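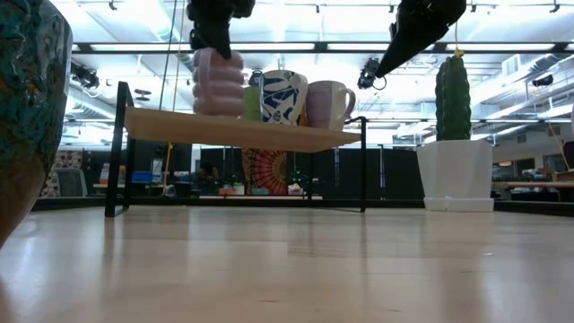
Getting rings, fur and mystery brown stuff out of vases and mugs

I have a weakness for pots. Bowls, jugs, vases, mugs I don't need, all of it. When we moved to Tirstead I wrapped every last one in tea towels and jumpers, and my friend Lerato Rampersad, who was helping me unload, asked if I was planning to open a shop. I wasn't, but I have learned a fair bit about keeping the things clean, mostly by doing it badly first.

Limescale in the bottom of a vase

Our water is very hard and anything that has held flowers for a week gets a chalky line. White vinegar is what I use. Pour in enough to cover the line, top up with warm water (warm, please, I cracked a lovely old jug with boiling) and go and do something else for an hour. If the line is near the top and you don't fancy using a whole bottle of vinegar, soak some kitchen roll in it and press that against the mark. It clings surprisingly well!

For really stubborn scale I use citric acid from the baking aisle, 2 teaspoons in 600 ml of warm water, left overnight. Don't do this with anything that has gold or silver trim, and go carefully with old or handmade glazes. Try a bit underneath first, where it won't show.

Narrow necks

My bottle brush came from Swanepoel, the hardware shop by the station, and it's the bendy sort with a wire stem. It gets round most corners. What it won't get into is a vase that goes in and out all the way up, so for those I use rice. A handful of uncooked rice, a squirt of washing-up liquid, a bit of warm water, hand over the top and shake it like a cocktail. Tip it out into a sieve, not down the sink. I did the sink once and had to have the U-bend off, with the radio on and my sleeves full of grey water.

Crushed eggshell does the same job and is a bit scratchier, so keep it for plain glazed insides and leave it out of glass.

Green slime

Flower water goes off fast in August. Change it every other day, strip off any leaves that would sit under the water, and you'll hardly get any. If you've already got it, a denture tablet dropped into warm water shifts the lot while you're having your tea. My mum swore by these and I thought she was being daft until I tried one.

Tea stains in mugs

Bicarb on a damp cloth, rubbed round with your thumb. Two minutes. I used to leave them full of bleach, which I wouldn't do now, partly for the taste and partly for what it did to my favourite jumper. If the mug has a pattern on the outside, keep the bicarb to the inside, particularly if the pattern feels raised when you run a finger over it.

Those grey pencilly lines you get from teaspoons are metal marks, and they look like scratches but usually they aren't. A cream cleaner on a soft cloth takes most of them off.

Musty smells

Anything that's been in a cupboard or come from a charity shop can smell of other people's lofts. Dry bicarb inside, leave it a day, rinse. If it still smells, look for fine cracks in the glaze, as water gets in there and sits. I keep those pots for dried flowers and stop fretting about them.

Drying

This is where I went wrong for years. A vase that's put away damp will smell by the time you want it again. Stand it upside down on a cooling rack with a tea towel underneath so the air can get in, and give it a full day. Tall ones that wobble can lie on their side on a folded bath towel. You can also twist up some kitchen roll and leave it poking into the neck like a wick, which is Nobuhle Buthelezi's trick (she does the flowers for half the weddings round here) and it's a good one.

Putting them out again

Stick-on felt pads under anything with a rough base, always. I've got a scratch in my sideboard the length of a pencil from one unglazed foot. A pack of 5 sheets has lasted me ages, and you can cut them to fit with ordinary scissors.

For tall, light vases I put a few clean pebbles in the bottom to steady them. Lower them in with a spoon if you can reach. Dropping them in from the top is how I came to own a vase with a hole in it, now the home of a very happy spider plant.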